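Products > Hand-held tools > Clatero gripper pair > Good practice for use

Reading time: 3 min

Clatero gripper pair for recording household tasks

The Clatero is a pair of hand-held grippers made by Irgate for teams who record manual work and use the recordings to teach robot arms. The operator holds one gripper in each hand and does the task as usual. Each gripper has two fingers with ribbed blue pads, moved by metal linkages, and a camera which looks forward between the fingers.

Since August the product is supplied together with a short set of working rules. We wrote them after many questions from customers, who had good equipment but very different habits. The rules are not a legal standard and they do not replace the risk assessment of your own site.

What is in the case

Two grippers, left and right
Two chargers with cable
One set of spare pads
Printed rule card, size A5
Weight of one gripper: 507 g
Recording time on one charge: up to 260 minutes

Rules before the recording

Check the pivot screws on both grippers. A screw that turns by finger must be tightened before use. Wipe the pads with a clean cloth and look if the ribs are worn. Worn pads are changed on both fingers at the same time.

Ask the person who lives in the home for written permission, room by room. Letters, family photos and screens are put away or turned over. Ordinary things of the home can stay where they are. A room which is tidied too much gives recordings that are less useful later, when the robot has to work among furniture and bedding of every kind.

Rules during the recording

Start each task with both grippers open. Move at the speed you would use with your bare hands. With cloth, close the fingers on a fold or on an edge, and do not press the finger tips into the mattress. Keep cables and cords away from the linkages.

Make a pause after every 15 minutes of work. The wrist gets tired before the operator notices it, and a tired wrist makes short, jerky movements. If a second person is in the room, this person keeps outside the reach of both grippers.
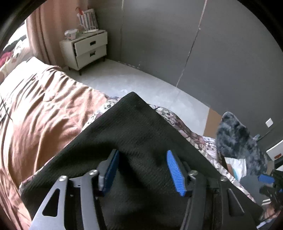
Clatero in use on a bed: gripper open above a black ribbed cloth.

Rules after the recording

Write the task name and the room type on the log sheet the same day. Recordings with a face or a private document in view are reported to the project leader and not shared. Store the grippers with open fingers, so that the pads keep their form.

Service and ordering

Repairs are done in our workshop in Nornamgate. The guarantee is 2 years and does not include the pads. Orders in other countries go through our partner Ruppert, who also keeps the rule card in printed form. Rule card last changed: 20 November 2023.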